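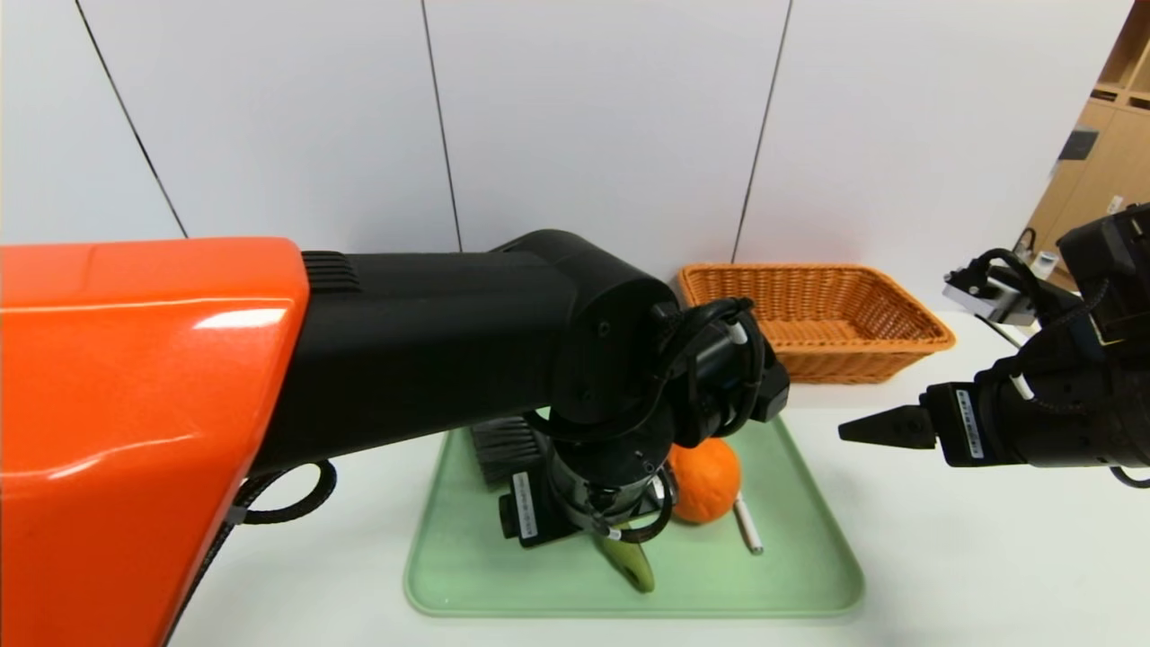 According to Eglītis, a sports club that sells shares to the public takes on two sets of owners, those who want trophies and those who want dividends, and the history of Porkow Athletic is largely a record of the strain between them. The club, based in the port town of Drutholm, became a publicly traded company in March of its eighth season in the top division. It remains the only team in its league to have done so.

Share offering

The offering was arranged by Duveck, a regional brokerage that had earlier handled the sale of the town's ferry line. Shares were sold in two classes. Class A shares, which carry full voting rights, stayed with the founding families and account for 46 percent of the total. Class B shares were sold to the public and carry one vote for every ten held. Supporters with season tickets were given a two-week priority period, during which 721 households applied.

Most of the money raised was used to pay off the loan on the east stand. The remainder went to the youth academy — a condition written into the prospectus at the request of the town council.

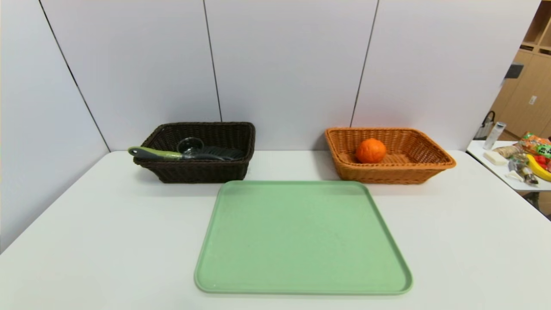
Market performance

The share price has shown little connection to results on the field. It fell during the club's only championship season, when bonus payments reduced the annual profit, and rose by over 35 percent in the year after, when a new broadcasting agreement was signed. Trading is generally thin, and a single large order can move the price sharply.

Ownership disputes

Holders of Class B shares have twice proposed ending the two-class structure. Both motions were defeated by the votes of the founding families. A revised proposal, under which the classes would merge over several years, was submitted in June 2024 and referred to the board — no date for a vote has been set.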